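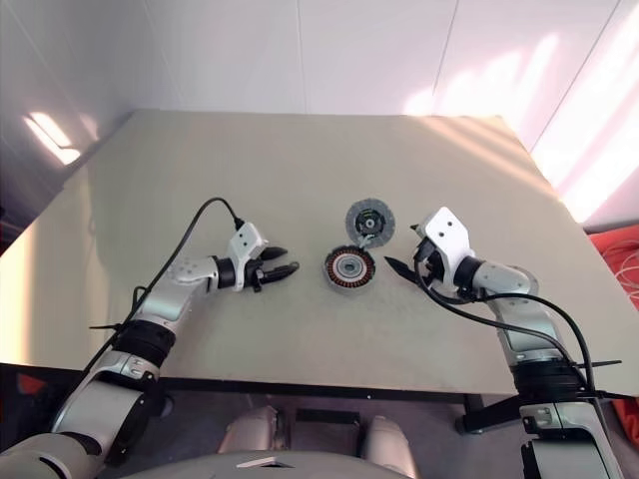 Ticket 1251
Product: Revent supply and extract unit, Plikus room controller
Logged by: Dirk Janssen
Priority: normal
Status: open, awaiting part

Fault as reported
Ventilation in the ground floor room goes to boost every morning and stays there until the early afternoon. The room is set to automatic. Boost should only come on when the CO2 reading passes the upper limit or when the room temperature is more than two degrees above the set point. Fan noise is noticeable in the corridor. No fault code on the controller.

Checks on first visit
Filters clean. Both fans run up and down correctly from the service menu. Dampers open and close fully. Controller firmware is the version supplied by Hinrichs at handover and matches the other rooms.

CO2 read 443 ppm at 08:10, unit already in boost. The upper limit in the menu is 1000, so CO2 is not the trigger. Temperature on the display was 26.5. Hand-held thermometer placed on a chair in the middle of the room gave 21.0.

Restarted the controller. Boost dropped out, then came back after 31 minutes.

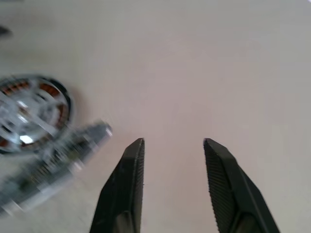 Second visit
Swapped the temperature sensor with the one from the store room. The fault stayed with the location and did not follow the sensor. The store room has run normally since the swap, so the original sensor is sound.

Measured the sensor cable end to end with the controller off. No short, no break, screen earthed at one end only as per the wiring sheet. Terminals retightened anyway — one was slightly loose but made no difference to the reading.

Looked for a draught through the wall box. There was a small one from the cavity. Sealed the conduit with putty and left logging on overnight.
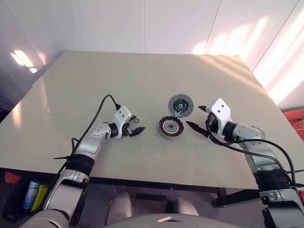 Log review
Exported the trend from Visier at five-minute intervals. The overnight reading is flat and agrees with the hand-held to within 0.3. From 07:40 it climbs steeply, peaks before ten, then falls back slowly. The hand-held on the chair moves by less than one degree over the same period. On two overcast mornings the climb is missing and the unit stayed in normal mode all day.

The trend also shows a gap in the CO2 channel, 500 seconds long, at 03:00. It lines up with the controller's nightly restart. Not related to this fault.

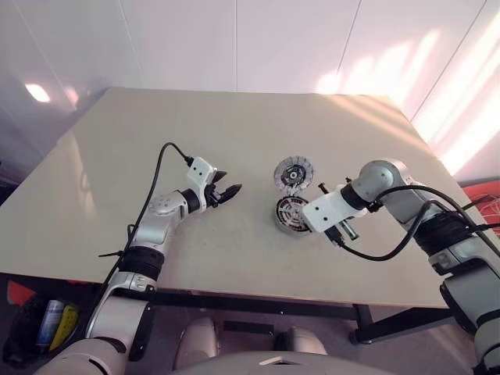
Cause is taken to be solar gain at the sensor. It was fitted on the return beside the panelling, at light switch height, and the drawing shows it on the corridor side. The white panels behind the table show the problem well enough, with direct sun lying across the upper right of the wall in slanting patches. A thin plastic sensor housing in light like that will read the sun and not the air. Sealing the conduit was worth doing but had no effect on the daytime curve.

Action
1. Move the sensor to the corridor side as drawn. Needs four metres of screened cable and a new wall box, both on order from Hinrichs.
2. Until then, temperature boost is disabled in the Plikus menu, page 6. CO2 boost left on.
3. Reset the offset to zero. Someone had entered minus 1.5, probably to hide the same fault.

Comment, 16:20
Wall box arrived, cable did not. Supplier gives April. Keeping the ticket open — please do not re-enable temperature boost from the panel in the meantime.

Comment, 09:05
Checked in Visier. No boost this morning, fan at low speed throughout. Displayed temperature still climbs after 07:40, as expected with the sensor where it is.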